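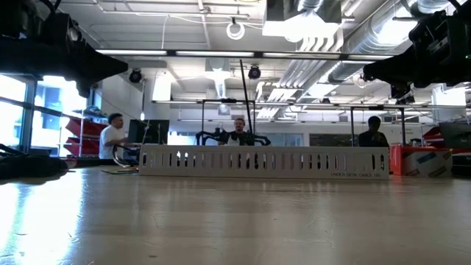
The quote from Prilon for our August expansion ran to 17 pages, and the arms took up one of them. The rest was mounts, licenses, training days and a line called "integration," which I have learned to read as "we'll see."

I have no quarrel with Prilon. Delorme's quote was shorter and cost more. My quarrel is with the way we budget, which is to fall in love with an arm, find the money for it, and then discover in the second month that it has to be plugged into something. Our last request included 5 arms and exactly zero dollars for cable management. The emergency order that followed had 138 items on it.
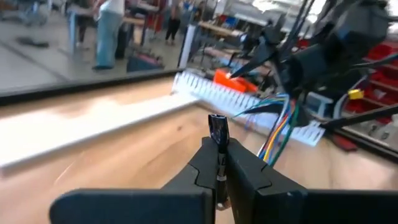
Ferrules, duct, bins, trays, screws in a size that only Unduro seems to stock. Each costs less than lunch, so each gets bought on somebody's card, and in the fall the finance office wonders where the money went. It went to lunch-sized things, 297 of them.

So my proposal is dull. Price the small stuff first, double it, and see how many arms you can still afford. Two, probably. Buy those, and give them decent cables.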